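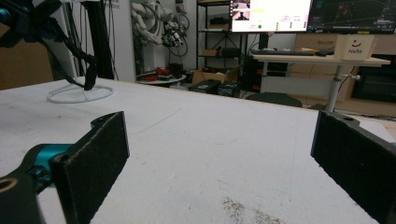
Gruvex Hand-Held Capture Kit

Paired grippers for recording two-handed demonstrations without a robot in the loop.

Overview

The Gruvex kit records how a person carries out a manipulation task and stores the result in a form a policy can be trained on. The operator wears one gripper on each hand and does the work directly. Finger opening, gripper pose and wrist video are written to a single time base. Pose comes from the Joly tracking module, supplied with the kit.

Working with soft goods

Rigid parts can often be covered by a short list of grasps. Fabric cannot. A strap or a band lands in a different shape each time it is put down, and the training set has to include enough of those shapes for the policy to pick a usable edge. Our reference task for soft goods is the handling of bow ties at a display rack. One session of the reference task yields 177 accepted episodes.
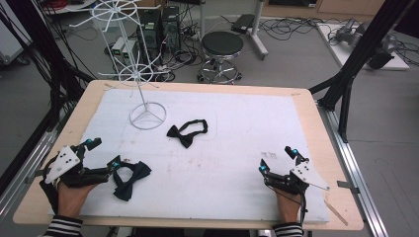
Bow tie task with a gripper on each hand. The rack stands on the foam board.

Recommended procedure

Fix the work surface before the first episode and leave it fixed for the session. Start each episode with the fingers fully open and in view of both wrist cameras. Vary the starting position and fold of each item between episodes. Keep failed grasps if the operator recovers within the same episode; discard them if the item leaves the work surface. Recalibrate finger opening after any pad change.

Episodes are checked in Clukelier, the review software included with the kit. It flags dropped frames, tracking loss and episodes in which a finger never closes. Flagged episodes are held back from export until an operator accepts or deletes them.

Specifications

Grippers: 2, left and right
Fingers per gripper: 2, replaceable pads
Wrist video: 60 frames per second
Recording time per charge: up to 4 hours
Kit weight in case: 271 ounces
Export: per-episode folders, video with pose and finger opening

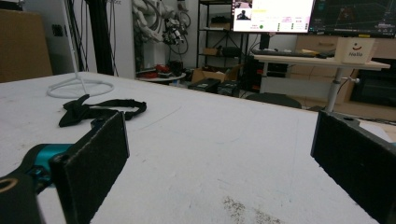 Fumby writes that thin elastic gave them more trouble than the bows did, and that their policy improved once they recorded more episodes starting with the band twisted. They would like Clukelier to sort episodes by starting fold. Sorting is currently by date, length and flag only.

Ordering

Kits ship with both grippers, the Joly module, one spare set of pads and a Clukelier license for one workstation. Additional pads are sold in pairs. State the host operating system when ordering.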